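Inicio Cooperativa Actas Grupos de trabajo Documentos Contacto
Cooperativa > Grupos de trabajo > Automatización > Actas

Acta de la reunión del grupo de automatización, 31 de enero
Local de Stidodeo, sala de arriba

Preside: Zuweira Akolgo. Asisten los representantes de taller, almacén y limpieza. Excusa su ausencia la representante de Chantharasri.

1. Acta anterior
Se aprueba con una corrección: el presupuesto de estanterías era de 700 euros, IVA aparte.

2. ¿Puede una máquina reponer y recoger en el taller?
Akolgo resume lo leído y lo hablado con Ruvamier desde la última reunión. Su opinión es que coger una pieza conocida de un sitio conocido está resuelto hace años. Lo que pide el taller es otra cosa: botes de tamaños distintos, dejados donde cada cual los deja, y una mesa que hay que despejar antes de cerrar.

Almacén pregunta si serviría para doblar los sacos vacíos. Akolgo contesta que lo blando sigue siendo lo peor y que no lo pondría en ninguna lista para este año. Limpieza recuerda que fregar el suelo con máquina ya se hace en muchas naves, pero que alguien tiene que apartar antes los cubos y los cables - y ese rato no sale en los folletos.

3. Pruebas en simulación
Ruvamier propone trabajar primero con objetos simples en simulador y pasar después a un brazo real. El plan es de 1.000 intentos por tarea en simulador y 100 en mesa. Taller considera pocos los de mesa. Se discute también qué cuenta como intento fallido: si el objeto cae y la máquina lo recupera sola, almacén lo daría por bueno, taller no. Queda pendiente.

Escenas simuladas: primero, un objeto verde con forma de botella sobre un bloque gris; después, un brazo sobre una alfombrilla verde oscura, visto desde arriba.

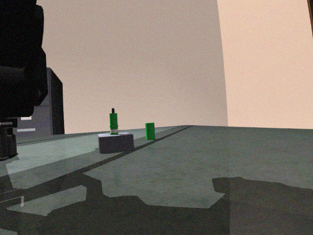
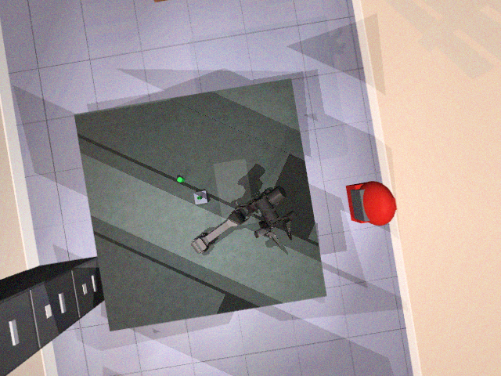
Limpieza señala que en el taller las mesas nunca están tan despejadas y pide que la tarea siguiente tenga más cosas encima. Akolgo está de acuerdo, aunque prefiere subir la dificultad poco a poco para saber en qué punto deja de funcionar.

Se pregunta por el precio. Stemeo alquila brazos por meses, con un mínimo de 3. No se piden ofertas hasta tener resultados de mesa.

4. Acuerdos
- Ruvamier enviará por escrito la definición de intento fallido, con las dos versiones.
- Taller hará una lista de lo que se recoge cada tarde, con medidas y pesos.
- La decisión sobre el alquiler se aplaza a mayo.
- El doblado de sacos se retira del plan.

5. Ruegos y preguntas
Almacén pide que se arregle la puerta del muelle, que sigue sin cerrar bien. Se traslada a mantenimiento.

Sin más asuntos, se levanta la sesión.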